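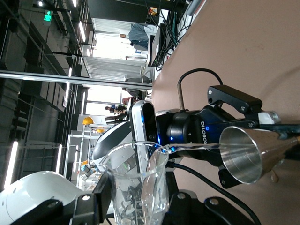
Do you need a force sensor to pour water with a two-finger gripper?
You can get by without one. A decent wrist camera and a slow wrist rotation got me most of the way, and the grip matters way more than I expected going in.

OK so, thread. I've spent 14 days at the Trallcombe hall comparing finger setups for pouring, and people keep asking what I ended up with, so I'm dumping it all in one place before I forget half of it.

Gripper is a Robotiq. I didn't want to compare whole grippers this time (did that last year, it ate my life), so it stays put and I swap the fingertips and the controller settings. Two sets of tips: the flat ones, and the rubbery ones Necati Yüksel molded for me, which we call the Clumports after the shop that sold him the rubber.

Things I pour from: whatever is metal and awkward. Cone-shaped steel cups are the worst!! The wall slopes, so flat fingers only touch along a thin line, and when you start to tip, the cup wants to roll in the grip. You can hear it before you see it, a tiny squeak.

Clumports fix the squeak. They also hang on to the cup when you want to let go (ask me how I know), so the release has to be slower and a bit wider than you'd think.

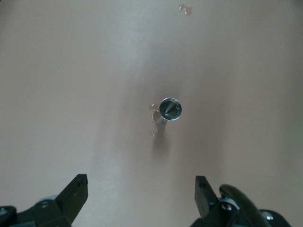

Opening width, then. I had it going all the way open on every approach and Sheila Hollis asked why I was wasting the time. Fair question! My answer is that small metal things are shiny and the camera's guess at where the edge is wanders with the lighting, so I like having room on both sides. She'd go narrower. We're going to race them.

Camera notes, in case it saves somebody an afternoon. Lock the exposure. Lock the white balance too. Auto everything looks lovely and then a cloud goes by and your rim detection is suddenly in love with a reflection.

Total pours logged so far: 391. I threw out 7 because I'd left the wrong speed profile loaded, which is on me and not the fingers.

Controller stuff: Eren (our in-house one) beat the stock settings on smoothness, mostly at the end of the pour when the cup comes back upright. That's where the dribbles come from. Tip back too gently and the last bit runs down the outside of the cup. Valentin Vasseur told me to snap it back faster and I hated that he was right.

Still to try: the Mostenach tips, which are softer and have a groove down the middle. Şengül Karaca has a pair and says I can borrow them in July if I bring them back clean.

If you've poured anything thicker than water with flat fingers, tell me what speed you used. I want to do syrup next and I'm a little scared of it.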